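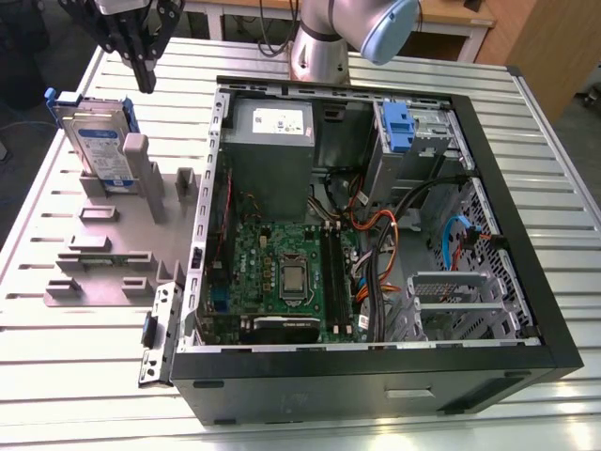 Tuesday, July 7, 2026

The water bill came to $942. I read it standing at the mailbox, then again in the kitchen, on the theory that the light was better in there. It was still $942.

For those who don't know the house, it's a small one on the north side of Plummont with one bathroom, a yard the size of a parking space, and a person in it who takes showers short enough to be rude. My usual bill is in the fifties. I don't have a pool. I don't have a secret pool either, though by the end of the week I had checked behind the shed.

The first thing Nusley Water wants you to do is go to the website. The website wants your account number, which is on the bill, and your customer number, which is on a letter they sent when you moved in. I moved in nine years ago. I did find the letter, in a folder marked "Car," along with the warranty for a toaster I no longer own. By then the website had timed out and wanted to know if I was still there.

I called. The recording said my call was important and that many problems could be solved on the website. It played eight bars of something with a flute in it, over and over, with a little hiccup where the loop started again, and every time it hiccuped I thought a human had picked up. I did the dishes. I did some dishes that were already clean. When a woman did come on, she was so nice that I lost all the speeches I had saved up. She told me the reading was the reading. Had I thought about a toilet?

I had not thought about a toilet.

A toilet, it seems, can leak for weeks without making a sound or leaving a drop on the floor. The water slides from the tank into the bowl and off to wherever it goes, and you sleep right through it. She told me to put food coloring in the tank, wait, and see if the bowl changed color. I had green, left over from a cake. I dosed the tank and sat on the edge of the tub to wait, which is a fine way to find out how you feel about your bathroom tile. The bowl went green in less time than it takes to read a cereal box.

So the culprit was a rubber flapper. They sell them at Krishnan Hardware in the aisle with the other rubber things, and the one I needed cost $7. I'd like you to hold that next to the first number for a moment. I bought the wrong one first, of course. There are two sizes, and I picked mine by holding up my hands like a man describing a fish. The second trip was for the right size, and the third was for a chain clip I dropped down a gap beside the vanity that has already taken a comb and an earring.
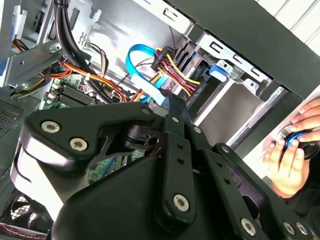
Putting it in was the easy part. You shut off the valve, flush, unhook the old flapper from its two little ears and snap the new one on. The old one left black smears on everything it touched, including a towel I liked. I did the food coloring again the next morning and the bowl stayed clear, and I stood over it feeling prouder than I did at my own graduation.

Then I called Nusley back, because the nice woman had mentioned a leak adjustment. You fill out a form, attach the receipt for the repair, and they may forgive part of the bill. The form asks for the name of your licensed plumber. I wrote "self." It asks for the plumber's license number. I wrote "none – see above." It asks for a description of the work performed, with ten blank lines, and I'm afraid I used all of them.

They knocked off up to 60 percent, the form says, at their discretion. Their discretion came to $558 off, which was more than I expected and arrived in an envelope so thin I almost threw it out with the flyers. That leaves me owing $384 for a month of June in which I mainly watered the sewer. They'll let me pay it in pieces.

Other discoveries from the same week, in case they're of use to anyone. The main shutoff for my house is under a flowerpot I put there myself. The Gareck dehumidifier in the basement has a hose that goes to the floor drain, and it was fine, and I took it apart anyway. And the meter at the curb has a tiny triangle on its face that spins if any water at all is moving. I go out and look at it now, most evenings, after the dishes. The neighbor across the street has started waving at me when I crouch down, and I wave back with the flashlight.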